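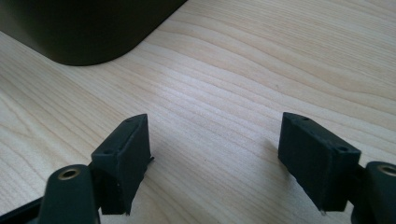 Ulcombe Board Game Library: Frequently Asked Questions

How do I join?
Fill in the form at the front desk and pay $22 for the year. Sena Abubakari will hand you a card. Please don't laminate it. The scanner hates that.

How many games do you have?
689 on the shelves, not counting the four copies of Handus that people keep donating. We have enough Handus.

How long can I keep a game?
Two weeks, with one renewal. If someone is waiting, you can't renew, even if you were winning.

A piece was missing when I opened the box. Am I in trouble?
No. Tell us within a day and we'll note it on the lid. Tell us when you bring it back and we'll look at you for a while.

Can I eat while I play here?
Drinks with lids, yes. Chips, no. Anyone who has wiped orange dust off 171 cards will explain.

Will somebody teach me the rules?
Tetteh Aidoo runs a beginners' table most evenings. He is patient with everything except Dimitriou, which he says has no rules, only a booklet.

Do you settle arguments?
We'll read you the rule out loud, once. What happens in the car is your business.

Are you open in July?
Mornings only. The air conditioning is older than most of our members.

Can I reserve Rumelness?
You can join the list. Bring a snack (see above regarding chips).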